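Testpersonen für Greifervergleich gesucht (m/w/d), Standort Skerdale

Für eine Vergleichsreihe handgeführter Greifer sucht die Lornine Handhabungstechnik ab April Testpersonen auf Stundenbasis. Verglichen werden mehrere Bauformen von Greifbacken und zwei Kamerapositionen. Die Reihe läuft im Projekt Dagdag unter der Leitung von Hilkka Lehtinen.

Aufgabe

Sie führen das Greifwerkzeug von Hand, nehmen Gegenstände aus einem vorgegebenen Satz auf und setzen sie an markierten Positionen wieder ab. Der Satz umfasst 206 Objekte, vorwiegend Haushaltsware und Verpackungen: Flaschen, Tiegel, Dosen, Kartons. Pro Schicht werden 100 Griffe aufgezeichnet, jeweils mit Angabe der verwendeten Backe. Fehlgriffe werden nicht wiederholt, sondern mit Fehlercode protokolliert. 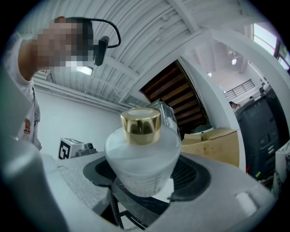

Die Schichten dauern vier Stunden, Beginn 8:00 oder 13:00 Uhr. Nach jedem Backenwechsel wird der Öffnungsweg neu kalibriert – das übernimmt die Versuchsleitung. Eine Einweisung von 90 Minuten geht der ersten Schicht voraus und wird vergütet.

Voraussetzungen

– Mindestalter 18 Jahre
– uneingeschränkte Beweglichkeit beider Hände und Handgelenke
– Sehschärfe ausreichend, gegebenenfalls mit Kontaktlinsen
– Deutsch oder Englisch in Wort und Schrift
– Verfügbarkeit für mindestens 5 Schichten

Technische Vorkenntnisse sind nicht erforderlich. Linkshändige Personen werden ausdrücklich zur Bewerbung aufgefordert, die bisherige Stichprobe ist hier unterbesetzt.

Vergütung und Daten

Gezahlt werden 19 Euro pro Stunde, Fahrtkosten innerhalb der Tarifzone Peduswood werden gegen Beleg erstattet. Bild- und Bewegungsdaten werden pseudonymisiert gespeichert. Eine Einwilligungserklärung ist vor der Einweisung zu unterzeichnen.

Bewerbung

Kurze formlose Bewerbung mit Angabe der Händigkeit und der möglichen Zeiten an Norbert Fodor, Versuchsplanung, Kennwort »Backenvergleich«. Fragen zum Datenschutz beantwortet Ataahua Sheehan.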